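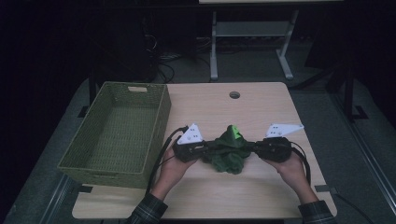

The olive basket, empty, on the left side of the desk.

Stusus woven basket, medium, olive green
Review by Ostap Karpenko

I bought two of these in January to replace a plastic bin that had cracked along the bottom. One has been on my desk since then and the other is in the hall closet. Between them they hold dish towels, cleaning cloths, hats, phone chargers and whatever mail I haven't opened.

The basket is rectangular with low sides that lean out a little. The weave is tight, and the floor is woven the same way as the walls. There is a rectangular hand-hold cut into the middle of one side, and on my two it is big enough for four fingers up to the second knuckle. My hands are average. Severyn Symonenko, who shares the apartment and has larger hands, gets three fingers in and carries it from underneath.

Size and fit
The label gives the usable volume in liters, which doesn't help me much. In practice it takes a stack of folded dish towels laid flat, or a smaller number if they are just dropped in. I do both. Folded towels stand up slightly above the rim and stay put. Cloths that go in crumpled slide toward one corner when you pull the basket out by the hand-hold, so the heavy things should go at the back.

On a shelf it needs more room than the base measurement suggests because of the lean on the walls. My closet shelf is from Räsänen and the basket clears the uprights with very little to spare. Measure across the top edge before you order.

On the desk it can hang a bit over the side without tipping when it's empty. With anything in it I push it all the way on.

Color
Virkdale, the store I used, lists it as "moss." I would call it olive. It goes well with light wood. If you are hoping for a match with dark green fabric, it's yellower than that, and the difference shows when you put the two next to each other.

Wear
I weighed down the closet basket with canned food for a couple of weeks to see if the floor would sag. It bowed by a small amount and went back most of the way after I took the cans out. The corners have held up. One strip near the hand-hold has lifted at the end. I pushed it back under with a butter knife and it came loose again a month later. The desk basket doesn't have this problem.

Crumbs and lint get into the weave. Turning it over and hitting the bottom gets most of it, and the brush attachment on a vacuum gets the rest. The care card says to wipe with a damp cloth and dry away from the radiator.

Price
I paid 25 each, with free pickup. The closest thing I looked at was the Cernadell storage basket, which costs less and comes with a lid. The weave on that one was loose enough that a charger plug went through it in the store. At the time the Stusus had 228 ratings on the Virkdale page, and the complaints were mostly about size.

Would I buy it again
Yes for towels and cloths, and yes for a desk. For a closet shelf I'd pick something with straight walls. I would also like a second hand-hold on the other end, as it's awkward to lift down from above shoulder height with only one.

Four out of five.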